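Course: Care of Surfaces in the Home
Handout 2 - Stone, wood and dark metal
Teacher: Ingvar Brynjólfsdóttir
Room 8, Thursday group

Please read before the practical lesson and bring the page with you.

1. Stone and marble pattern
A worktop with marble pattern can be real stone or only a printed surface, and the two do not accept the same cleaning. Real marble is damaged by acid. Vinegar, lemon and most lime removers leave a dull mark which can not be wiped away. If you do not know what you have, treat it as real marble: warm water, a few drops of mild soap, soft cloth, then a dry cloth.

2. Wood
Wood needs little water. Wring the cloth well and follow the direction of the grain. Wood without finish takes stains quickly, so oil or coffee must be removed at once. Finished wood is easier, but do not use scouring powder on it.

3. Dark metal fittings
Faucets and lever handles in dark color show every finger and every drop. Clean them last, with a clean cloth. Go also behind the rosette (the round plate where the handle meets the panel) - dust and old soap collect there. Do not spray directly on the fitting. Spray on the cloth.

Light surface with gray veins; dark lever handle on wood: 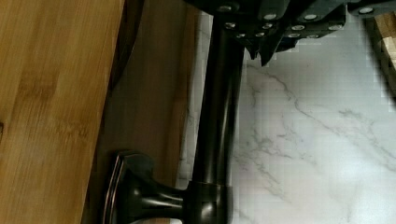
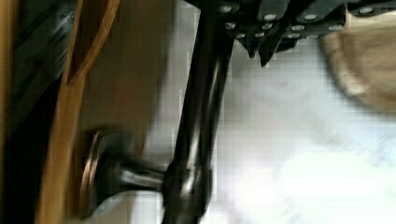

4. Order of work
Dry dust first, on all surfaces. Then wood, then stone, then metal. Change the cloth between each material. In the old handout I wrote stone before wood, please correct this if you have the August copy.

5. For the practical lesson
Bring 2 soft cloths and a small bowl. Soap is in the cupboard. Write down for one room at home which materials you find and which product you use now on each. We compare the lists in pairs.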